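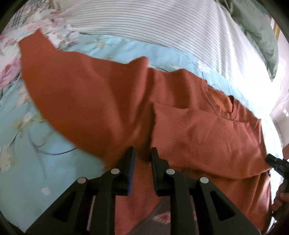
**Can I wash a wool jumper in the machine, or does it have to be done by hand?**

Posted by Carol Wragg, Jul 1, 2018

I have a few wool jumpers that I want to clean before they go away for the summer. Two of them have lost their labels. My machine is a Yeoman and it has a wool setting, which I have never used. In January I put a grey cardigan through on the ordinary 40 wash and it came out fit for a child, so I am wary. I would also like to know how to dry them, as the last one I pegged out grew at the sleeves. I live in a flat with a small balcony and no tumble dryer.

**Derek Cheetham**

Most wool jumpers will go in the machine on the wool setting if you keep the water cool and the spin low. Wool shrinks when it gets heat and rubbing together, and an ordinary wash gives it plenty of both. Check your manual for the wool programme. On mine the spin can be set separately, and I never go above 700.

Turn the jumper inside out and put it in a net bag. Don't fill the drum. Use a liquid made for wool and leave out the fabric softener. Ordinary biological powder is no good for wool, the enzymes attack the fibres.

For the two with no labels I would do them by hand the first time. Fill the sink with cool water, add a small amount of wool wash, push the jumper under and leave it for 10 minutes. Don't scrub or wring. Let the water out, press the jumper against the side of the sink, then rinse in water of the same temperature until it runs clear.

Drying: lay it on a dry towel, roll the towel up with the jumper inside and lean on it. Unroll, move the jumper to a second towel, pull it gently back to its proper shape and leave it flat, out of the sun. Turn it over the next day. A wet jumper on a line stretches under its own weight, and that will be what happened to your sleeves.

**Clive Gosling**

I just put mine in on 30 with everything else. Never had a problem, but they are mostly acrylic I think.

**Jörg Engelhardt**

I agree with Derek on most of it. Two additions.

If you have moths in the flat, washing is only half the job. Empty the drawer or cupboard, hoover the corners and wipe the shelves before anything goes back. Make sure the jumpers are fully dry, then store them in a bag or box that closes properly. Cedar balls have not done much for me.

As for the cardigan, you can soak it in cool water with a little hair conditioner for half an hour and then stretch it by hand while it is damp. I got one back by nearly a size that way. If it has gone thick and you can't see the stitches any more, it has felted and it will stay like that.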